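Home Services Room Sheets Rates About Contact

About Trirnum

4 min read

Trirnum sorts, packs and resets occupied rooms. The company works in and near Flavbridge, in apartments, small houses and rented offices, and takes one room at a time. The unit of work is the room, and the written record for that room is called the room sheet.

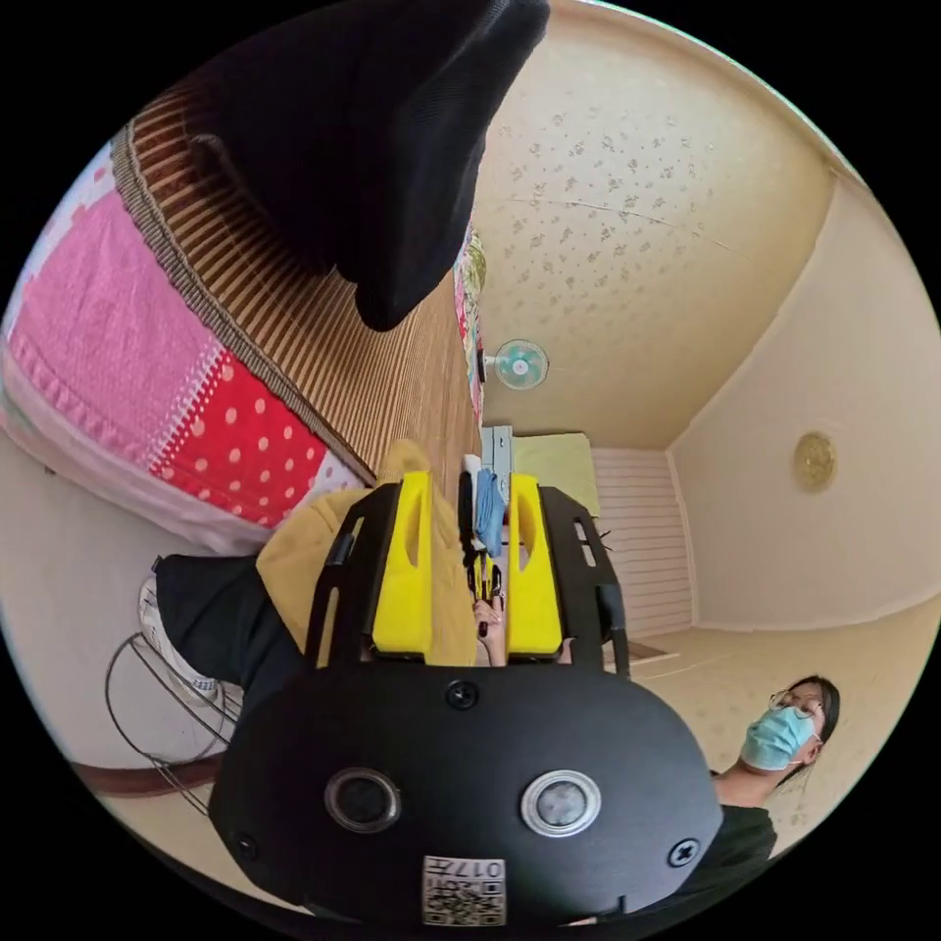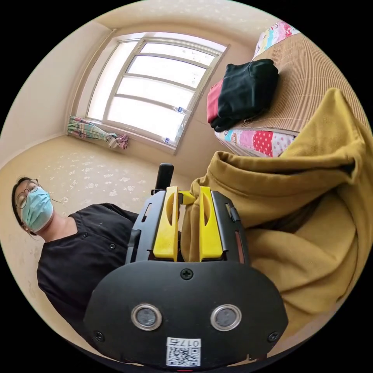
Floor level in the first picture, window wall and ledge in the second. Face mask worn in both.

What we do

A standard job has a survey, a sort, a reset and a handover. The survey is done with the client present and takes less than an hour for a bedroom. Nothing is moved during the survey except what has to be moved to open a door. The sort covers everything that is not fixed to the building: clothing, bedding, paper, small appliances, kitchenware, tools, cables, toys and anything on a ledge, shelf or sill. Furniture is shifted only if it is listed on the room sheet.

Items leave the sort under one of four codes.

K - keep in the room
M - move to another room in the same building
P - pack for storage
R - release (donation, recycling or disposal, decided by the client)

An item without a code stays where it was found until the client has been asked. Release codes need the client's initials on the sheet. We do not accept a spoken instruction for an R code, including from a relative who is standing in the room.

Order of work

Floor first. The floor is cleared along a path from the door to the window, wide enough for a person carrying a full box. Textiles are handled next, then loose paper, then hard goods. Ledges and windowsills come near the end, and closets last of all. Many clients expect the closet to be first. A closet opened early puts more material on a floor that has not been cleared, and the job runs over.

Textiles are separated by size before they are separated by owner. Small cloths and towels are laid flat in one stack, garments in another, sheets and blankets in a third. Folding is done after the codes are agreed. Damp items are hung or bagged separately and noted in the right-hand column of the sheet. We do not wash anything on site.

Fans, heaters and lamps are unplugged, dusted at the guard or shade and stood against a wall with the cord tied. If a fan has to be packed, the guard stays on. Loose screws go into an envelope taped to the base.

Bottles on a windowsill are left upright and coded individually. A bottle with no readable label is coded R only after the client has looked at it. Paint, solvent, medication and batteries are never mixed into general boxes, and medication is handed to the client directly.

Much of the work is done sitting or kneeling on the floor. Staff wear closed shoes with a flat sole. Masks are worn during the sort and can be removed at handover. Windows may be opened if the client agrees, and the position of the blind or curtain is restored at the end.

Boxes and labels

We use two box sizes. The small box is for paper, books and anything dense. The large box is for textiles and light goods and is not to be filled with books, even partly. Each box gets a number, a room name and a code, written on one long side and on the lid. Tape runs once along the seam and once across each end.

Box contents are entered line by line. A line can be one item ("desk lamp, gray") or a group that will never be split ("pillowcases, set"). The entry "misc." was withdrawn from the sheet in the second revision and is not accepted from new staff or old.

Background

The company was started by Henok Dinsa, who had worked in building inventory for a property manager and kept the habit of writing things down by room. The first jobs were end-of-lease resets in a single building on Yimer Court. The room sheet dates from those jobs. It was a ruled page with two columns and no codes, and several of the originals are still in the office binder.

The current version is the Drovetti sheet, named after the hallway where it was tested. It has columns for line number, description, location found, code, box number and initials. Location found is given by wall and height: door wall, window wall, left or right, then floor, mid or high. "Window wall, mid" generally means the sill.

The sheet archive now holds 208 completed rooms. The longest single sheet is 2614 lines, for a combined workroom and bedroom, and it took almost two weeks to close. The average bedroom is much shorter than that. Clients receive a copy of their own sheet at handover. Archive copies are held under a job number without the client's name.

What we do not do

- Deep cleaning, pest treatment or mold removal
- Appraisal or resale of goods
- Hauling between towns (we can pack for a mover and give the mover the box list)
- Work in a room where the owner of the contents has not given written consent
- Assembly of new furniture, apart from shelving ordered through us

Requests for any of these are declined at the survey. If a room turns out to need cleaning before it can be sorted, the survey fee is carried over to a later booking.

Preparing for a visit

Please leave the room as it is. Partial tidying before the survey makes the location column less useful, and items moved to a hallway "for now" are often missed. Remove cash, passports and keys. Tell us about pets. Have one power outlet free for a work light. If the elevator has to be reserved, the reservation should be in your name.

The client or a named stand-in should be reachable by phone for the whole sort. Questions about codes are held and asked in batches, normally mid-morning and again before the last hour.

Staff and training

New staff work on textiles and paper for their first month and do not write sheets alone until Henok has checked a full one against the room. The check is done box by box. A sheet passes if every line can be found from the location or box number given. Refresher checks are held each November, when bookings are low.

Contact: use the form on the Contact page, or ask at the Yimer Court office, Flavbridge | © Trirnum. All rights reserved. | Back to top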